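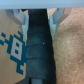 Rovley lost its last hardware store in December, and for most of the winter the nearest place to buy a hinge was Lernwood, a drive of forty minutes when the road was dry. People drove it. They came back with the hinge, a bag of screws and usually a few things they hadn't meant to buy, and some of them decided they would sooner leave the cupboard door crooked next time.

The store that closed was Kavanagh Hardware, on the corner across from the post office. It had sold paint, rope, stovepipe, canning jars and, in its last decade, a good deal of birdseed. The owners were past retirement age and had tried for two years to find a buyer. The building sold in the end. The business didn't, and the stock went at auction over a single afternoon. The nail bins now hold onions in a produce shop down the street.

Towns this size have been losing general hardware for a long time, and the reasons are mostly dull ones. Rovley has 1,652 people. A full-line store has to carry thousands of items that sell once or twice a year, and each of them takes up shelf space and money while it waits. A toilet flapper for a model made thirty years ago may sit on its hook until the package yellows. The person who finally needs it needs it that evening.

The big stores in Lernwood solve this by not carrying the flapper. They carry the one that fits current models, at a good price, along with a lot of barbecues. For older houses, and nearly every house in Rovley is an older house, that leaves a gap.

What has filled it, so far, is a part-time shop in the former dairy on Castar Road. It opens from 4 p.m. until 8 p.m., the hours when people are home from work and have found out what is broken. The stock is small and odd. There are washers, fuses, tap cartridges, sash cord, stove elements, window putty, lamp sockets and a wall of used door hardware sorted by backset. Lumber has to be ordered. Paint comes in white and primer.

The shop is a co-operative with 400 members, most of them households in town and the rest farms on the concession roads. A membership costs 12 dollars and doesn't expire. It buys a vote at the annual meeting and a line in the request book, a spiral-bound ledger kept beside the till. When a member asks for something the shop doesn't have, it goes in the book. If the same thing is asked for three times, the shop orders a box.

The book makes good reading. Early pages are full of furnace filters and pipe insulation, as you would expect from a town in its first cold months without a supplier. By spring it is screen mesh, hose menders and mower blades. One member has asked on four separate pages for a left-hand storm door closer in brown. The shop has found it in white.

Prices run higher than in Lernwood on common things and lower on the strange ones. A box of deck screws costs more, and members grumble about it and buy the deck screws anyway. Used hinges are sold by weight. A brass mortise lock with its key costs less than the gas to go looking for one.

Whether the arrangement can last is an open question. The lease on the dairy is cheap, but the roof is flat and will need work within a few years. Two paid staff share the hours between them, and neither could live on the wages. Insurance went up at the first renewal. The members voted in the summer to add a key-cutting machine, which has since become the most reliable earner in the place, ahead of propane exchange and well ahead of seed.

There was a proposal at the same meeting to open on mornings as well. It was defeated after a short discussion, mostly about heating. The hours stay as they are, and the sign on the door asks people to bring the old part with them.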